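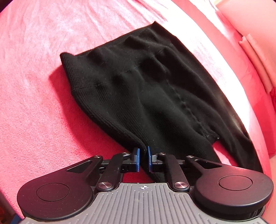

Black knit on the pink fleece blanket, lint and all

How do I keep lint off black knits without buying a whole new wardrobe?

Asked in Laundry & Clothing Care, 177 views

Okay, so I moved to Ulthorpe in June and the apartment has one of those stacked washer/dryer units, and ever since then every black thing I own comes out speckled. Ribbed stuff is the worst. The specks get down in the grooves and a sticky roller just slides right over them. I've gone through 2 rolls of tape sheets already and I'm sick of paying for them.

I wash everything on cold, regular cycle, liquid detergent, no softener. Towels usually go in with it because I only do one big load. I clean the dryer screen every time (my mom trained me well!). Is it the machine? The water? Me? I'd love to be able to wear a black sweater to work without looking like I slept in a dog bed. I don't even have a dog.

3 answers

Answer 1, marked helpful

It's the towels! I did the same thing for years and blamed my poor washer. Towels shed like crazy, fleece too, and knits grab hold of whatever is floating around in there. Split it into two loads, even if the dark one is tiny, and turn the knits inside out before they go in. Use the gentle cycle and don't pack the drum, the fuzz needs enough water to rinse away.

For what's already stuck, try a damp rubber dish glove. Put it on and stroke along the ribs, always the same direction, and the fuzz rolls up into little worms you can pick off. Kind of gross, kind of fun. I got mine at the Fleury dollar store and it has outlived three lint rollers. Lay the sweater flat on something smooth while you do it, a bedsheet or the kitchen table, or you'll be picking up new fuzz as fast as you get rid of the old.

Oh, and check whether your washer has a filter. Mine is behind a little door at the bottom and I'd never opened it. Put a towel down first.

Answer 2

vinegar in the rinse. works for me

Answer 3

Agree on the towels, not so sure about vinegar, I tried it for a whole winter and all I got was a laundry room that smelled like pickles. What helped me was air drying. I hang the heavier tops over a rack and only give them a few minutes in the dryer on no heat at the end, with a couple of those wool balls. My sister in Brakivcombe swears by a mesh bag for each sweater, and hers do look nicer than mine so maybe listen to her.

Also look at whether it's lint or pilling. If the bits are black and attached, that's the sweater's own yarn balling up and no glove is going to fix it, you want a fabric shaver. Go slow on ribbing, I put a hole in a cuff that way.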